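Notebook, Sunday, late afternoon
Lid seal question, second go
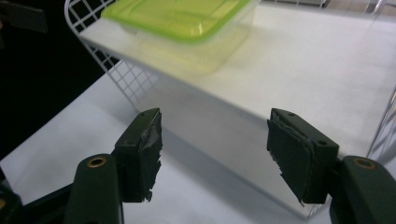 Green-lid tub on the white rack.

Omolara asked me to write this one up properly because the last entry was mostly grumbling. There may still be some grumbling.

The claim, for anyone who wasn't at the bench in April: dried beans kept in a clip-lid tub stay "as fresh as sealed foil" for the whole season. It comes from the Masard leaflet, and Gilmar repeated it to the people at Oyelaran before any of us had tested a thing. I don't believe it. I also don't have the numbers to say it's wrong, so I'm trying to keep my mouth shut until I do.

What we did. Took 200 g of the same bean lot for each tub, weighed on the small balance (the big one is drifting again, see Amarachi's note inside the cupboard door). Half the tubs had the lid pressed down and left alone. The other half were opened for a count of 10 every morning and shut again, to stand in for a kitchen where somebody cooks. Foil pouches from Zekarent as the control, heat sealed by Lợi, who is the only one of us the sealer seems to like.

Where I'm unhappy already:

The foil pouches were never opened. The leaflet compares a tub in use with a pouch not in use, and so did we, at first. I've asked for a third set, pouches cut and folded over with a peg, which is what people do at home. Elsa thinks this muddies the comparison. I think it was mud to begin with.

Weight gain is standing in for moisture, and moisture is standing in for freshness. That's two steps of faith. A bean can put on a little water and cook perfectly well. I'd sooner trust a cooking time, and I'd trust it more if whoever was biting the beans didn't know which tub they came from.

The room. The heating goes off on Friday night and comes back on when the first person in remembers. Whatever the lids are doing, the air in here is doing more. There is a logger on the shelf but its clock is wrong and I can't tell if it was wrong at the start or drifted since. Need to check it against the wall clock and write both down.

Results so far, for what they're worth: the unopened tubs and the pouches can't be told apart on the small balance. The opened tubs are up by 2 g at most. Gilmar is pleased with this. I pointed out that one of the pouches was up as well, and a sealed pouch has no business gaining anything, so either the seal leaked or our weighing is no better than the effect we're chasing. He said the pouch was a one-off. Could be. I'd like to see it be a one-off a few more times.

Also tried Amarachi's tissue test on the lids: strip of tissue under the rim, shut it, pull. Grips well along the long sides and poorly at the corners on every lid I tried. Doesn't prove air gets in. Worth doing again after the lids have been through a hot wash, as the leaflet says nothing about washing and everybody washes them.

Lợi brought up the Esum write-up again, the one with the very tidy curve. I've read it. No mention of how many tubs sat behind each point, and the axis starts where it suits them. I wouldn't lean on it for anything.

To do before the next weighing:
Check the small balance with the 200 g weight, morning and evening, 5 days running.
Peg-folded pouches, same bean lot if there's enough left in the sack.
Cooking test, blind. Elsa to number the pans and keep the list in her own drawer, away from me and Gilmar both.
Fix the logger clock.
Ask Oyelaran what they were told, in Gilmar's words if they kept the email.

Tubs stay shut until then, please, apart from the morning openings. Somebody had beans out of one last week and I had to drop it from the table.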